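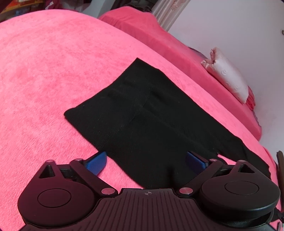 Figure 3. Folded black knit garment on a pink bedspread.

4.2 Is the bed a folding surface?

Household advice tends to treat the bed as the natural place to fold laundry. We are not convinced. Of the 465 folds in our records, 203 were done on a bed, and the soft cover was a recurring complaint. Dark knits were the worst case. Seams and fold lines are faint on black fabric, as Figure 3 suggests, and coders often disagreed about where one panel stopped and the next began. Usuga and Solheim claim that a bright cover solves this by making the outline plain. The outline, perhaps — the layers inside it are another matter.

We also doubt the usual split between "folding space" and "storage space." In the bedroom in Figure 4 the clothes rack and the beds share one room, and a garment could go on a hanger with no folding at all. Our diary form had no box for that choice, a weakness Taheri raised in July and one we did not fix.
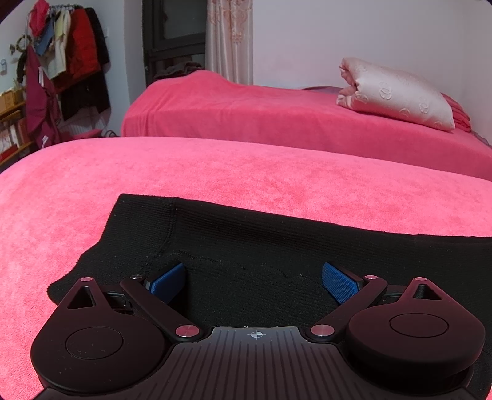 Figure 4. Black knitted item on the near bed, with a second bed and a clothes rack beyond.

Whether a rack within reach cuts down on folding cannot be settled with these data. Only two households kept diaries long enough to compare, and they disagreed.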